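Notes on the nightstand clearing set, Pelisance room. Last edited 2021-05-24.

# Nightstand clearing: bowl, can, drawer

This folder covers one small household job: clearing the top of a nightstand and using the drawer below it. It belongs to the Vuvden collection of bedroom and kitchen tidying tasks. The kitchen sets have their own README files and follow different naming rules.

## What is in the set

The set has 316 episodes. Of these, 300 are in `main/` and the rest are in `held/`, which is reserved for checking and should stay out of any training split.

Each episode folder contains:

- `start.txt`, the starting layout in one line
- `goal.txt`, the instruction as it was given
- `steps.csv`, the labeled steps
- `notes.txt`, only where the annotator had something to add

## Furniture and objects

| Item | Label | Details |
|---|---|---|
| Nightstand | `cabinet` | brown wood finish, flat top, one wide drawer |
| Bowl | `bowl` | white, round, kept empty |
| Drink can | `can` | green, silver top |

The bowl goes on the left side of the top and the can goes to the right of it, with a gap in between. A can lying down is labeled `can_side`. A standing can is `can_up`.
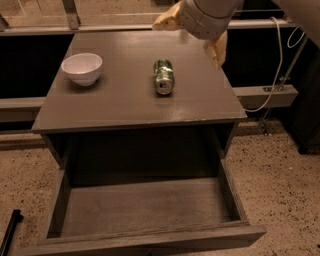
## Drawer states

We use three values: `closed`, `part` and `open`. Use `open` only when the drawer is out far enough that its bottom can be seen from front to back. Anything short of that is `part`, even if there is plenty of room to put something in.

The finish on the nightstand has a slight shine, and the highlights shift with the viewing angle. Early labels sometimes marked a bright patch as a spill. Lutz Hagedorn went through these in March and removed the `spill` label from 11 episodes. If you have a copy from before then, replace `steps.csv` throughout.

Drawer contents are labeled separately from drawer position. An open drawer with nothing in it gets `open` and `empty`. 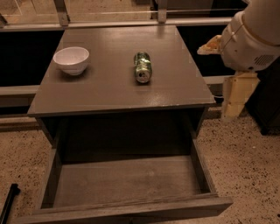
The contents label is set once at the start and again after every step that puts something in or takes something out. It is not updated when the drawer only moves. A can lying across the top of the drawer side counts as outside until it is fully down on the drawer bottom.

## Instructions

Wording varies a little between episodes. The common ones are:

- "Put the can in the drawer."
- "Put the can away and leave the bowl."
- "Open the drawer, then clear the top."

"Clear the top" means both objects. Annotators disagreed on this at first – two episodes still carry the older reading and are marked `ambiguous` in their notes.

## Known problems

- The nightstand color looks anywhere from chocolate brown to grayish brown depending on the light. Do not use it to tell one session from another.
- `can_side` does not record which way the can points.
- `held` in the steps file means an object is off the surface. It has nothing to do with the `held/` folder. We would rename one of them if the Drernetti scripts did not depend on both.

## Labeling a lifted object

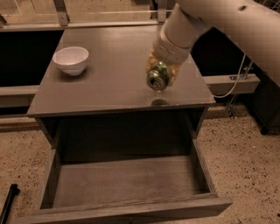 *Section by Hauke Oltmanns, with corrections from Lieven Declercq*

Mark `lift` at the first view in which the object is clear of the surface. A shadow separated from the object is a good sign, but check the views on either side before you commit to it. Tilting alone is not a lift.

Mark `place` when the object is down and let go. If it tips over afterward, add a `settle` row and leave the `place` row where it is.

Send label corrections to Benedikt Voß with the episode number and the row.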